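Setting Up Your Reading Group: Section 3, Preparing the Gospel Texts and the Tapsell Reader

By now you should have your group gathered, your meeting place settled and your box of booklets unpacked. This section takes you from the sealed box to your first evening of reading, and if you go slowly it should take you one quiet afternoon. Please have a pot of something warm nearby. We always do.
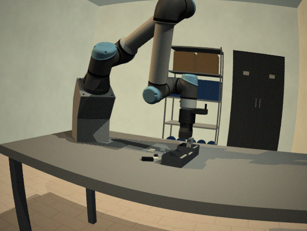

Enditmont Library — Department of Early Christian Texts

The Tapsell Reader sets the four New Testament Gospels beside several writings that never became part of the Bible, among them the Gospel of Thomas and the Infancy Gospel of James. Many people come to these other writings having heard that they were hidden away, and they expect a scandal. What they mostly find is a set of short, odd and sometimes very beautiful pages that raise good questions about how the early churches decided what to read aloud.

3.1 Before you begin

1. Check that you have the Reader, the Endley map of the ancient Mediterranean and one study card for each member. If anything is missing, write to us and quote order code 3103.
2. Put the study cards in order. The number is in the lower corner, and there are 28 in a full set.
3. Choose one Bible translation for the group to share. Any modern one will do, but it helps a great deal if everybody has the same one for the first month.

Note: The Reader gives its own translation of the writings outside the Bible, so you won't need to buy anything else for those.

3.2 Marking the passages

1. Open the Reader to page 125, where the table of parallel passages begins.
2. Find the parable of the mustard seed. It appears in Matthew, Mark and Luke, and again in Thomas.
3. Mark all four places with the paper slips from the back pocket.
4. Read the four versions aloud, slowly, one after another, and jot down any word that changes. Don't try to explain the changes yet — just notice them.
5. Do the same with the parable of the sower.

Caution: Please don't use sticky notes on the map. The coating lifts, and we have had several come back to us with most of Asia Minor missing.

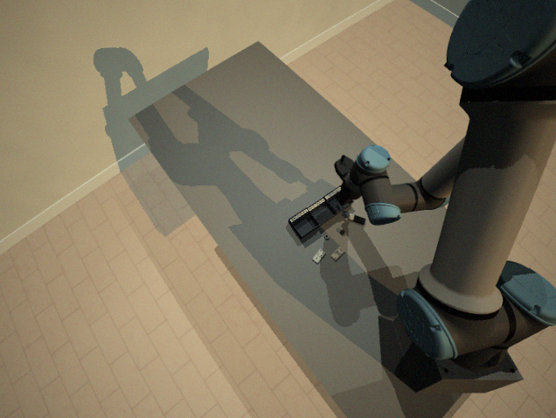
By the Enditmont study guides desk, January 22, 2018

3.3 Talking about dates

Sooner or later someone will ask which of these books came first, and it is well worth being ready for it.

1. Turn to the Stenberg chart, folded inside the back cover.
2. Show the group the two columns. The left one gives the range of dates scholars propose for the writing of each text, and the right one gives the age of the oldest copy or fragment we have. People mix these up all the time, and so did we when we started.
3. Point out how wide some of the ranges are. Thomas is a good one to look at, as scholars still disagree quite sharply over it.
4. Let the disagreement stand. Your group doesn't have to settle it before the cookies run out.

Note: If a member brings in a novel or a film, welcome it! Write its claims on a sheet of paper, leave a space under each one, and come back to them when you have read the texts themselves.

3.4 Looking after the set

Store the Reader flat, with the map on top and the cards in their sleeve. Replacement cards will be mailed from February onward, and until then you are welcome to copy any that go astray. When your set is back in its box, turn to Section 4, which covers the letters of Paul.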